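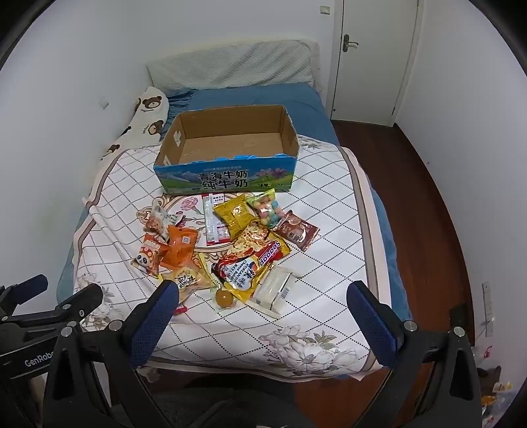 Keeping the night hours: an interview with Araceli Calvo

Last updated: August

12 shares | 3 comments

Araceli Calvo has directed the sleep and rest programme at the Carretero Institute for ten years. Her department advises residential colleges and nursing homes on the arrangement of bedrooms, the timing of meals and the management of noise after dark. She received us in her office on a Thursday, shortly before the start of the new term.

The programme has its origins in an old set of house rules, drawn up in 1724 for the boarders of a school on the same site. Dr Calvo keeps a copy of them in her desk. "They required silence from the evening bell, and they forbade candles in the upper rooms," she said. "The reason given was the risk of fire, but the effect on the boarders' sleep must have been considerable. We have spent a great deal of money on blinds to achieve the same darkness."

Asked what residents most often complain of, she named temperature first. Bedrooms in the older wing are heated from a single boiler, and those nearest to it remain warm until well after midnight. Her colleague Eckhard Fuchs has recorded differences of up to 3 degrees between neighbouring rooms. New valves have been fitted on two floors, and the remaining work will follow when funds allow.

On the question of bedding, Dr Calvo was reluctant to give general advice. "People sleep well under very different covers," she said. "We ask that they be washed regularly and suited to the season. Beyond that, I do not believe an institution should have an opinion." She was firmer on the subject of mattresses, which in her view are kept in service for too long – often because no record exists of when they were bought.

The Institute's present study, known as Stelutance, follows first-year students through their opening term away from home. It is led by Olga Cantero and relies on written diaries. "We considered wrist monitors and decided against them," Dr Calvo explained. "A diary tells us that a student lay awake worrying about an examination. A monitor tells us only that the student lay still."

Early entries suggest that the second week is harder than the first. Many students report late telephone calls to their families, irregular suppers and long naps in the afternoon. Dr Calvo does not regard the naps as a fault, provided that they end before four o'clock.

The diaries will be collected at the end of term and read by two members of staff working separately. A report will be sent to the participating colleges, and a shorter version will be available on request from the Institute's library.

Interview by Unai Cifuentes

Contact | Copyright Carretero Institute | Back to top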